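Grasping clear bottles when your depth camera can't see them

Jan 9, 2021
By Idun Magnusson
6 min read
14 shares | 2 comments

Quick write-up before I forget the settings. If your pick pipeline works fine on boxes and mugs and then goes blind on a plastic bottle, same problem we had. Depth comes back as holes, or worse, as the table behind the bottle. Planner then sends the fingers happily through the place where the bottle is.

We run the Timik stack (perception node, planner, gripper driver) on a two-finger parallel gripper. Should carry over to anything similar. You need a color stream, a depth stream, and a camera-to-wrist calibration you trust. If you don't trust it, go fix that first. Seriously.

Step 1. Stop using depth for the object

Keep depth for the table and the bin. Turn it off for the object itself. In the perception config:

object_depth: off
plane_depth: on
mask_source: color

Restart the node after. It does not reload on save, I lost most of a morning to that.

Step 2. Get a mask from color

Train or fine-tune a segmenter on your own bottles. Ours used 2721 labeled crops, and the early version with far fewer was already usable on full bottles. Dented ones were the trouble. A crushed wall throws hard white highlights and the mask breaks up into islands. Two fixes:

- put crumpled bottles in the training set, lots, under your real lights
- run a closing pass on the mask before you fit anything to it

Labels help you. A printed label is opaque, so the segmenter locks onto it. But watch out, it can lock on so well that it returns the label only and drops cap and base. Check the mask length against the label length. If they're about the same, reject and re-grab the image.

Step 3. Fit an axis, not a shape

Don't fit a cylinder. Old bottles aren't cylinders. Take the mask, run PCA, keep the long axis and the center. Project the center down to the table plane, lift by half the bottle's expected width. Good enough for a side grasp.

Which end is the cap? Narrower end of the mask, most of the time. Mohammed-Awal Opoku wrote a small cap classifer for us and it's better than the width rule, but start with the width rule.

Step 4. Pick the grasp

For thin empties we sample grasps across the axis and along it. Along it (one finger by the base, one up near the neck) holds more steady because the ends are stiffer than the middle. Needs a wide enough stroke, obviously. Set:

grasp_mode: span
end_margin: 0.15
fallback: across

end_margin is a fraction of the mask length. Too small and you clip the cap.

Step 5. Close on current, not on position

Position close will flatten an empty. Use the current limit. The driver takes raw units, we settled on 1958 for soft bottles. At 3000 the walls fold and the bottle pops out sideways. Your numbers will differ, so start low and step up until it stops slipping.

Then wait for finger velocity to go to zero before lifting. Don't use a fixed sleep. I know it's tempting.

Step 6. Place in the bin

Bin pose comes from depth, a plastic basket with holes in the rim still gives plenty of points. Fit the rim only, ignore the floor. A bright white floor saturates and the depth there is junk.

Go to a hover pose just over the rim. Check your collision model includes the fingers with the real tips on, not the stock mesh! A finger going down past a basket wall has very little room to spare. 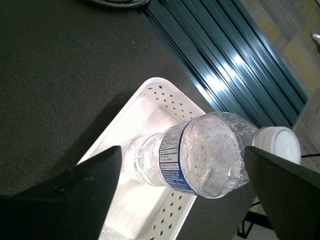
Hover pose over the basket, span grasp on a crinkled bottle.

At hover, re-run the mask. Bottle still between the fingers? Axis within tolerance of what you planned? Then lower and open. If not, back off straight up and flag it. Open slowly, thin plastic can stick to one finger and drag.

Step 7. Log the right stuff

Save per attempt: color image, mask, axis, chosen grasp, finger current over time. The current trace is the one I look at most. Flat plateau is a decent hold. A sawtooth means the wall is buckling and you should drop the limit a notch.

We push ours to Losstead for replay. Any bag format is fine.

Common problems

Mask flickers between frames: average the axis over a few frames, don't average the mask.

Two bottles touching: the axis comes out diagonal across both. Split on instance ids or nudge them apart first.

Planner times out at hover: usually the cable keepout volume is too fat. Trim it.

Cap end flips halfway through a run: lock the end choice once the gripper has closed.

Tested on the July build of Timik, older ones call the span mode "long" and will silenty ignore the new name. Config files are in the Melitlow repo under grasp/clear.

2 comments

Thakur: does closing on current work with suction plus fingers, or fingers only?

Idun Magnusson: fingers only so far. Suction on crinkled walls leaked every time for us.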